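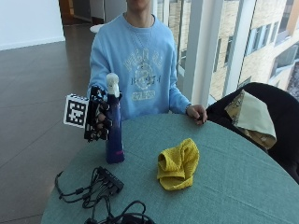
I caught up with one of the two people behind the Hirnska glove on 18th October, in the shared workshop at Flirstead, and I'd barely got my coat off before she was telling me about connectors.

"The fingers were fun," she said. "The wiring was August. All of August!"

They started with a hand that could only pinch (she still has it in a drawer), and then rebuilt it joint by joint. I asked what it had cost so far and she winced. "864 dollars, and please don't print that." Sorry! She said I could in the end.

What I really wanted to know was why they test with household stuff. "Spray bottles are horrible - that's why I like them," she told me. "Skinny neck, fat body, and the weight's down low. If the tracking is off by a bit, you see it right away in the log." The log is up to 2,961 grips now, and she reads the bad ones over breakfast.

And the marker on the outside? "That's how the camera knows where the wrist is. We tried going without for 15 days. Never again."

Next up is a lighter cable run, and maybe a left hand, if the Moneck parts ever show up.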